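Cavus opens its doors for a look at robots learning to tidy up

Visitors came in from the cold in good numbers for the November open day at the Cavus workshop, where 261 people signed the book before the tea urn was switched off, and a very friendly afternoon it was too. The main draw was the long table covered in brown paper and marked out in squares with blue tape, where the team is teaching its robot arms to handle toy blocks (harder than any toddler makes it look!).
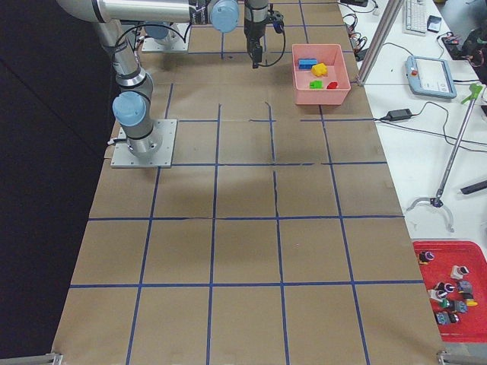 Patience was the thing that struck Busisiwe Mofokeng most, and she said she had expected it all to be much faster and a good deal noisier.

Dean Mottram gave the talks, 19 minutes each and always with time for questions, and explained that the pink bin is where the blocks belong, while the squares help the team to vary where each one starts. A change of square can mean quite a different reach for the arm, he told the crowd, and the gripper has to come at the block from a sensible side.
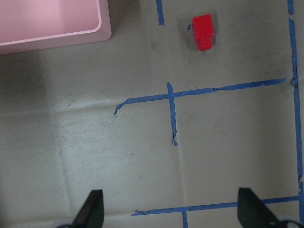 Igor Kuruc wondered whether the same lessons would carry over to crockery, and was told, with a smile, that plates were a long way off.

The workshop hopes to welcome school groups in the spring, with 49 places on each visit. Names can be left at the front desk until 2 in the afternoon.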